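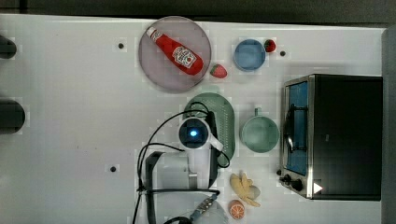
## Set a nightly cutoff on a short-video app

I love short clips, and I used to lose whole evenings to them! Steltel has a limit tool that fixes this, and setup is quick.

1. Open **Settings > Time & Rest**.
2. Turn on **Daily limit** and pick 40 minutes (I started at 57, way too generous).
3. Set **Quiet hours** to start at 10 p.m.
4. Add a passcode, and let someone else choose it.

On a kid's phone, do step 4 first. Restart the app and your limit shows up under your profile name.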